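Endlich wieder Eistee-Saison!

Seit April steht bei mir jeden Nachmittag ein Krug Eistee im Kühlschrank, und ich freue mich darauf wie ein Kind auf den Gong zur großen Pause. Angefangen hat alles mit Nusrat, die mir im Winter ein Päckchen Schwarztee mitgebracht hat (danke noch mal, es ist fast leer!!). Heiß fand ich ihn ganz nett. Kalt ist er der Wahnsinn.

Mein Rezept ist kein Geheimnis: vier Löffel Tee in einen Liter kaltes Wasser, über Nacht ziehen lassen, morgens abseihen. Nicht aufkochen! Kalt gezogen wird er viel milder, und ich brauche kaum noch Zucker. Dazu eine halbe Zitrone und, wenn der Balkon etwas hergibt, ein paar Blätter Minze.

Und dann die Becher! Ich habe lange aus irgendwelchen alten Senfgläsern getrunken, bis ich bei Kuvent im Regal die Bambusbecher entdeckt habe. Zwei Stück habe ich mitgenommen, am nächsten Tag bin ich zurück und habe noch zwei geholt.

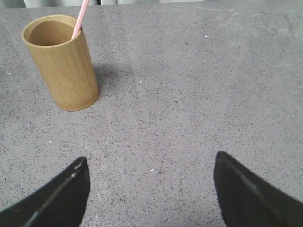

Was ich an Bambus so mag: Er liegt warm in der Hand, auch wenn der Tee eiskalt ist, und jeder Becher hat seine eigene Maserung. Tamás behauptet, aus dem Becher schmecke der Tee anders als aus Glas. Ich schmecke keinen Unterschied, aber ich trinke eindeutig mehr davon.

Beim Spülen bin ich inzwischen streng. Nur von Hand, kurz, mit wenig Spülmittel, danach kopfüber aufs Gitter, damit innen nichts stehen bleibt. Einen habe ich mal über Nacht im Wasser vergessen, der hat jetzt einen feinen Riss und dient als Stifthalter.

Als Nächstes will ich grünen Tee mit Gurke probieren, Dénes schwört darauf. Ich bin noch skeptisch, aber die Gurke liegt schon bereit. Habt ihr andere Ideen? Dann schreibt sie mir unbedingt in die Kommentare!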